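Success rates need a second number

When a manipulation paper reports that a policy picks up an object 85 percent of the time, most readers take that as a statement about the policy. I think it is at least as much a statement about the person who put the object on the table. We should start reporting that part too.

I came to this view over the summer while working on Stasiv, our small benchmark for tabletop pick-and-place. The setup is common enough. There is one arm, a two-finger gripper, a camera near the wrist and a set of household things and toys to move into a tray. We trained a policy on demonstrations, ran the evaluation, and got a number we liked. Then a colleague ran the same evaluation in the afternoon and got a number we did not like at all. The weights were the same and so was the table. The lighting had hardly changed. Timo Buschmann was the first to suggest that we look at where the objects had been placed.

It took us 17 days to go through the logs properly. The person running the morning trials had also recorded many of the demonstrations. Without meaning to, he put things down where he had put them during training, at angles that suited the gripper. The afternoon operator had never recorded a demonstration. She followed the same written protocol, which said "place the object at a random position within reach," and she placed things further out and more often close to one another.

People are bad at random. This is old news in psychology and in card games, and yet a large share of robot learning results still depend on a person being random by hand, dozens of times in a row, while hoping that the robot does well. I do not accuse anyone of cheating. I have done it myself, and I would have sworn that I was being fair.

The usual answer is to fix the starting positions. Tape marks on the table, or an overlay on the monitor that shows where each object should go. Zuvlow, the protocol we borrowed our first version from, does this with 5 layouts. It makes results repeatable, and I am in favor of it as far as it goes. But a fixed set of layouts gets learned, if not by the policy then by the people tuning it. After a few weeks everyone in the lab knows that the third layout is the hard one, and the third layout gets attention.

What we do now is dull. A script draws the positions and orientations before the session. The operator sets them up from a printed sheet and may not skip one, even if it looks silly. We save the wrist view at fixed points in each trial. And every result is reported with a second number, the spread between operators, with at least 2 people running the full set. If the spread is larger than the gain over the baseline, we say so in the same sentence as the gain.

The saved views have been more useful than I expected. A success rate hides the kind of layout it came from, and a still does not.

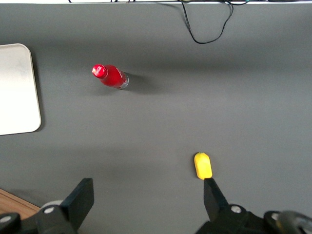
Timo Buschmann read a draft of this and disagreed with part of it. Operator spread, he wrote back, mixes two things that should be kept apart: how people place objects, and how they judge the outcome. One person calls a pick a success when the object leaves the table, another waits until it is in the tray. He would have a single judge score all the recordings without knowing who ran them, and only then compare operators.

He is right about that, and we have changed the order of work to match. The scoring rule is now written down before the first trial, and the judging is done from recordings. It removed part of the spread in our own data. It did not remove most of it, so I still hold that placement is the larger problem, at least for single-arm work on a flat surface.

The objection I hear most often is cost. A second operator doubles the hours, and small labs do not have the hours. I have some sympathy, but the cost is smaller than it sounds. For Stasiv it meant cutting the number of objects per evaluation to 7 and running fewer policy variants. We gave up a wide table full of weak comparisons and got a narrow one that I am willing to defend. A lab that cannot afford a second person can still draw the positions by script and publish the sheet, which costs nothing beyond a little paper.

Reviewers could help as well. Asking who placed the objects, and how, is a fair question for any paper with real-robot results, and it can be answered in one line of the methods section — as long as somebody wrote it down at the time.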